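The Last Free Weekend

The servers for Rekier opened to everyone at seven in the evening, and Ivar Nygård had been sitting at the login screen since five.

He had played it before, years ago, when it cost money every month and he had a guild and a reason to set an alarm. Then the guild went quiet and he let the subscription lapse. Now the publisher was giving away a weekend to mark the game's anniversary. Anyone with an old account could come back, keep their characters, and collect a gray cloak and 2000 silver for the trouble.

His password still worked, which surprised him. The character list came up slowly. There was only one name on it.

Utus, Warden, level 13.

He remembered Utus as being much higher than that. He must have been thinking of the other one, the healer he deleted after the argument about the boat.

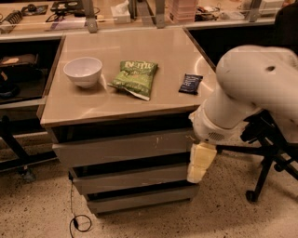 Filed under: Short Fiction, Games

The game put him down in Diseten, on the dock, where he had logged out. It was raining. It had always rained in Diseten, because the zone had been finished in a hurry and the weather only had the one setting. Forty or fifty players stood around the mailbox in identical gray cloaks, jumping.

Ivar opened his mail. The cloak was there and the silver was there. Under them was a third letter, so old that the date had been replaced by a row of dashes.

It was from Rønning.

He had to think for a minute. Rønning had been their tank, a man or possibly a woman who never used voice chat and typed in full sentences with periods. Rønning had been on the boat the night everybody fell out. Ivar had said some things that night about people who rolled on items they couldn't use. He had typed them in the guild channel, in capital letters, and then he had logged off and pulled the plug on the router for good measure.

The letter said: "I only wanted it for the color. You can have it. I will be at the lighthouse most evenings."

There was an item attached, a blue shield, level 14.

He looked at it for a while. It wasn't a good shield. It hadn't been good then, either. He was one level short of being able to carry it.

"anyone know where the lighthouse is," he typed in the zone channel.

"north," someone said.

"they took it out," said someone else.

"no they moved it"

He went north. The road was longer than he remembered and the wolves were easier. Somebody had made them easier in a patch. He killed them anyway, one after another, and watched the bar at the bottom of the screen fill in small blue steps. 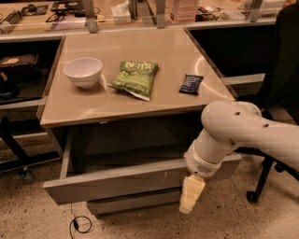
At the second bridge he reached level 14. A column of light went up around him and a player riding past on a giant hare said "gz" without stopping. Ivar put on the shield. It was brighter than it looked in the window, and it clashed with the cloak.

The lighthouse hadn't been taken out. It stood on a different rock from before, farther from the shore, and he had to swim the last part. There was a door with no handle and a bench beside it facing the water. The bench was empty.

He sat down. There was a command for that and his fingers still knew it.

He opened his friends list, which had been wiped in one of the mergers, and typed in the name by hand. The game thought it over. Then it said that Rønning had been added, and that Rønning was offline.

It was a quarter past nine. He had until Sunday night, when the gates closed again and the subscription page came back. He turned the sound up so he could hear the rain, left Utus on the bench, and went to find his debit card.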